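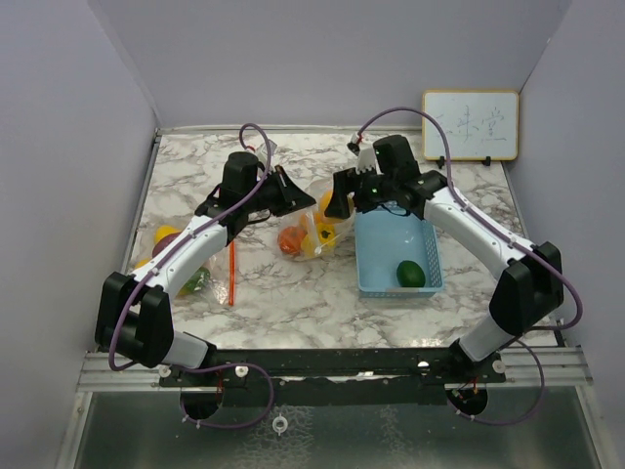
Lunes, 3 de junio de 2024. La carta de la escuela de idiomas

Hoy me levanté a las seis sin despertador. Tenía el examen de la autoescuela a las nueve y media y toda la noche soñé con rotondas. En mi país casi no hay rotondas en los pueblos, y la primera vez que conduje en una aquí di tres vueltas completas porque no me atrevía a salir. Mi profesor, Normand Beaudoin, no dijo nada hasta la tercera. Después me preguntó si quería una cuarta.

Desayuné pan con aceite, una costumbre que he tomado aquí y que mi madre no comprende. Luego fui andando a la parada y en el camino repetí en voz baja las palabras que siempre confundo: arcén, andén, acera. También «ceda el paso», que durante varios meses leí como si fuera el nombre de una señora.

El examen teórico lo aprobé en mayo, con 2 errores. Para mí fue más difícil que el práctico, porque las preguntas están escritas de una manera que no he encontrado en ningún libro de gramática. «Salvo que», «a menos que», «siempre y cuando». Najwa Hijazi, mi compañera de la clase de los martes, me hizo unas tarjetas con todas estas expresiones y las tuve pegadas en el espejo del baño hasta que el vapor las despegó.

El práctico de hoy duró menos de lo que yo esperaba. La examinadora era una mujer seria, con una voz muy baja, y tuve que pedirle que repitiera una indicación. Me dio vergüenza, pero la repitió sin enfado. Salimos por la avenida, pasamos el puente y subimos hasta el cementerio viejo. Allí hay una cuesta donde se me había calado el coche dos veces la semana pasada. Hoy no se caló. Aparqué en batería, un poco torcido, y ella escribió algo en su hoja.

El resultado no lo sé todavía. Normand dice que mañana por la tarde lo puedo consultar en la página. Él piensa que sí, pero él siempre piensa que sí.

Volví a casa a las once y encontré la carta en el buzón. La escuela me ofrece plaza en el curso superior, que empieza después del verano. La matrícula cuesta 577 euros, sin los libros. Hice las cuentas en la parte de atrás del sobre: en la libreta tengo 1.534, y de ahí debo sacar 600 para el alquiler. Se puede hacer, si no compro el billete de avión en agosto. Esto no se lo he contado a mi madre.

Por la tarde llamé a Keir Mowat, que hizo este mismo curso el año pasado. Me dijo que se escribe mucho, una redacción por semana, y que las corrigen con bolígrafo verde. No supo explicarme por qué verde. También me dijo que el subjuntivo no se termina nunca, lo cual ya lo sospechaba.

Cené tarde, sopa de lentejas de ayer. Honeylyn me escribió para preguntar por el examen y le contesté que me dolían los hombros. Es verdad, creo que apreté el volante durante todo el recorrido.

Mañana: llamar a la escuela antes de las dos, comprar sellos, mirar la página de las notas. Y devolver las tarjetas a Najwa, las que no se mojaron.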